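Otra vez el planificador

Llevo desde abril peleándome con Ondeo y sigo sin creerme lo que promete su documentación. "Planificación bimanual robusta en entornos domésticos", dice. Robusta con cajas mate sobre una mesa, puede ser. Con una lavadora negra y brillante, ya me lo contaréis.

El problema empieza en la percepción. La nube de puntos llega con agujeros donde la chapa refleja la luz, y el planificador interpreta cada agujero como espacio libre. Rigoberto Cortés me propuso rellenarlos con el filtro de Ocampo. Lo probé: 477 líneas de configuración para que el borde del tambor acabara convertido en una especie de donut. Volví a la versión anterior esa misma tarde.

Luego está el coste de colisión entre brazos. Si lo subo, el derecho no entra en el tambor. Si lo bajo, salen trayectorias que no pienso ejecutar sin la mano en la parada. De 1316 planes generados en simulación descarté más de 289 a ojo, y el validador los había dado todos por buenos.

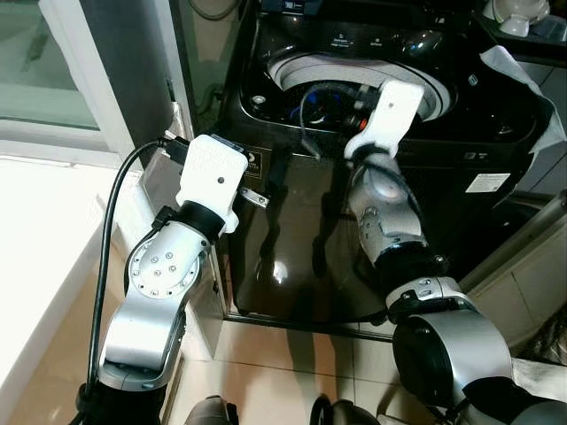 Así que he dejado el validador en modo informativo y reviso yo los planes, uno a uno, con el visor abierto. Es lento y no escala, ya lo sé. La próxima versión trae un modelo aprendido de contactos que, según las notas, arregla todo esto. También lo arreglaban las 4 anteriores.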